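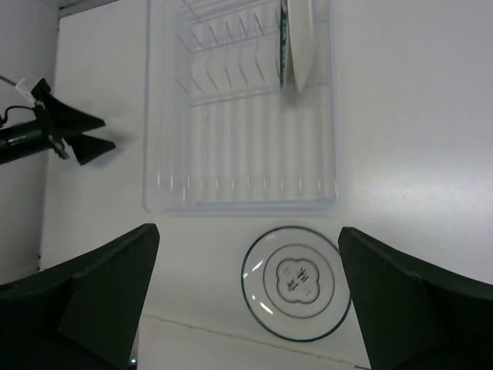
Slide 1: White plate with a green rim

Speaker notes, Svitlana Fedoruk. Evening session, Erness.

Start with the numbers. The Ackermann inquiry into phone records was set up in July. It asked to see 1,348 requests made by the Drirkenora council for residents' call data. It has been given 700. Pause here and let people read the figure.
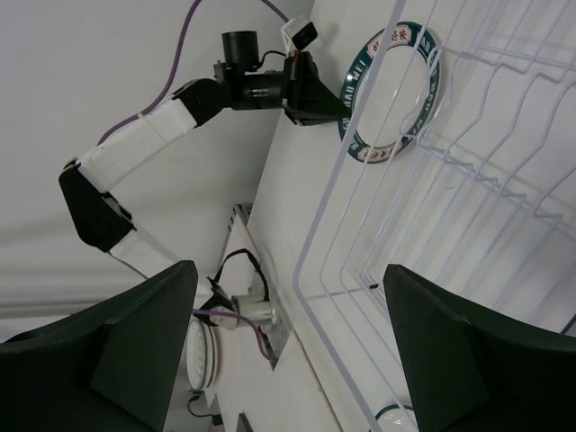
The inquiry has five members, and two of them used to work for the council. Say this plainly and don't guess at motives. The terms of reference let the chair hear evidence in private, and the public version can leave out names. People ask me how the parts fit together. Think of the black cable looping over the silver cylinder on the slide: you can follow it up and over, then it goes back down into the bracket. The paper trail runs the same way, from the request to the legal office and then into a file we can't open.

What we are asking for:

1. The missing requests, with dates.

2. A reply within 21 days to anyone who asks if their records were taken.
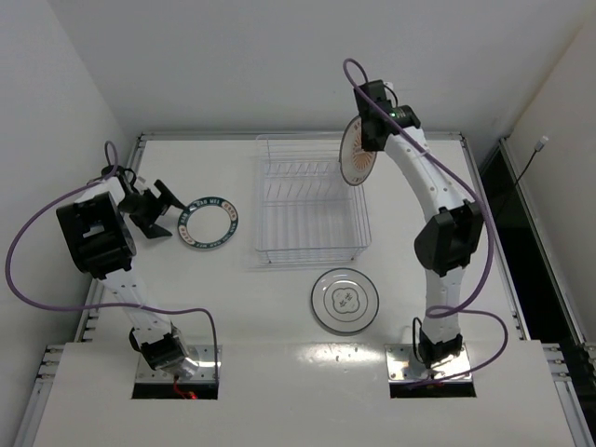 3. A public hearing at Pikodwood before the report is signed off.

Take questions. If asked about the court case, say it is still open and move on.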